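Learning to sleep on trains, sort of

I took the night train up to Nemard in July, and I have opinions now.

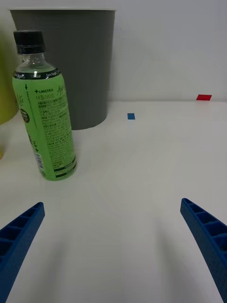
So can a light sleeper get any rest in a six-berth couchette? You can get a few decent hours if you grab a top bunk and stop checking the time, and I say this as a person who wakes up when the fridge changes its mind about something.

The top bunk is warmer and you have to climb over everyone's shoes to reach it, but the light stays off your face and people don't sit on your feet while they look for their chargers. I had 36 up on top and a very polite man called Leopold Ruchti underneath me, who asked if I minded the window open (I did not, it was like an oven in there!) and then fell asleep in the time it took me to find my socks. I was so jealous.

My friend Zoi Andreadis has been doing these overnight trips for years and gave me a long list before I left. Most of it was about food. Eat before you board, she said, and bring something plain for the morning, and I ignored both and had a cheese roll at midnight that I regretted all the way to Stukavport. The part I did follow was the sheet. They give you a folded sheet sleeping bag in a plastic packet, and she told me to get into it before the train leaves, while there's still some light and nobody's trying to get past you. Trying to do it later, lying flat with the ceiling right above your nose, is a full workout.

Earplugs, yes. Foam ones, the cheap kind. I'd packed an eye mask too and lost it down the gap by the wall in the first hour, so I slept with a T-shirt over my face and that was fine.

The stops were what got me. The train sits at Amer from 2 until nearly 4 in the morning while they shuffle the cars, and every bump goes right through the mattress. I was wide awake for all of it, listening to a man on the platform whistle the same few notes — I still have them in my head. Then we got moving again and I went out like a light until the attendant knocked with coffee.

Would I do it again? I've already booked the trip back down in the fall, top bunk, same side. I paid a bit extra for the four-berth this time and I'm hoping it has a better ladder. If anyone has done that one, tell me where you put your bag, because the rack over the door looked awfully small to me.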